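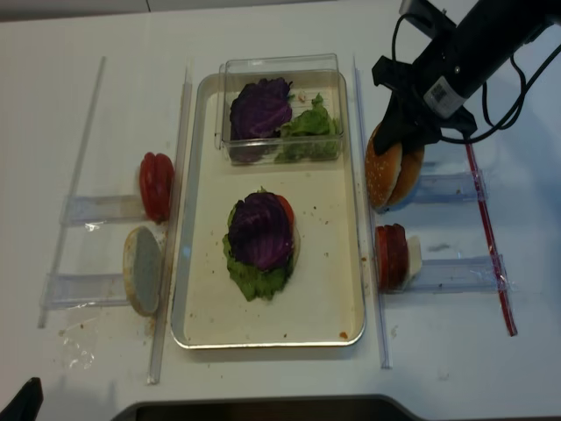

Raili Manninen

Notebook, food assembly bench. March, entry begun 9:40 a.m.

Purpose of entry: to record the equipment requests for the coming budget round while the burger assembly cell is set up and the shortcomings are fresh. Cristian Arango has asked that each line carry a priority and a named requester. Items without both will be returned.

Line 1. Gripper fingers, spare pair. Requested by L. Sotelo. Quote from Heritz: $275 the pair, freight included. Priority A. We hold no spares at present, and a damaged finger would idle the arm for the full delivery period of 17 working days. Lucero prefers the same profile as the current pair so that the taught grasps need not be redone. I concur.

Line 2. Ingredient dispensers. Requested by myself. Two options are under consideration:
Rutov, complete acrylic dispenser set, $359 per side.
In-house fabrication from sheet, material cost $137 per side, labour not charged to the project.
The in-house option is cheaper on paper but would occupy the laser cutter during the period already promised to Jhair Cabrera. I have written to Jhair to ask whether any of that booking can be released.
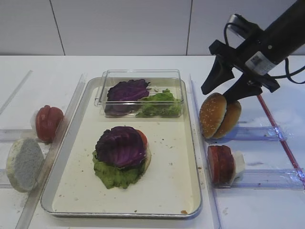 Assembly bench with tray at centre; gripper finger at the sesame top bun.

Line 3. Consumables. This has been carried under "sundries" for two budget years and has been underestimated in both. Buns, lettuce, cabbage and tomato should have their own line. Elvira Echeverri considers that replica food would pay for itself and has proposed a sample order from Grirska. My reservation is that replica slices are uniform in thickness and would flatter the results. Suggest we buy one replica set for motion checks and retain real produce for all reported trials. Price from Grirska not yet received – enter as "to be confirmed" and do not guess.

Line 4. Second wrist camera. Requested by J. Cabrera. Priority B. The Tekleab unit is the only one on the list with a connector that fits our existing cable run,

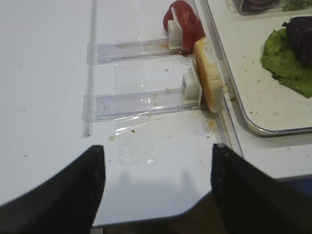
and the alternatives would each require an adaptor plate and a new calibration target. I have asked for a written statement of the warranty terms before the line goes forward. If the capital allocation is reduced, Line 4 is to be deferred ahead of Line 1.

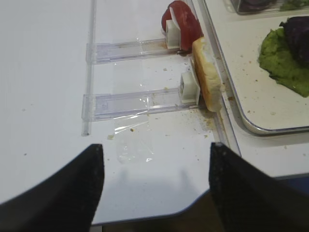 Cleaning and maintenance have never been costed for this bench, and I propose that they be added as Line 5. Detergent, lint-free cloths and replacement acrylic parts are the principal items. The upper slide track has brownish residue along its right half, and there are crumbs on the tabletop and along the clear edge strip. Any dispenser we purchase under Line 2 should therefore have tracks that lift out without tools. Rutov's drawing does not make clear whether theirs do – query sent. The same requirement should extend to the white pusher blocks, whichever option is chosen.

Open actions
Raili: Rutov query, revised wording for Line 2.
Jhair: laser cutter booking; Tekleab warranty.
Elvira: Grirska price and lead time.
Lucero: confirm finger part number against the drawing, not the old invoice.

Entry closed 11:15 a.m. Copy to Cristian once the Line 3 figure is in.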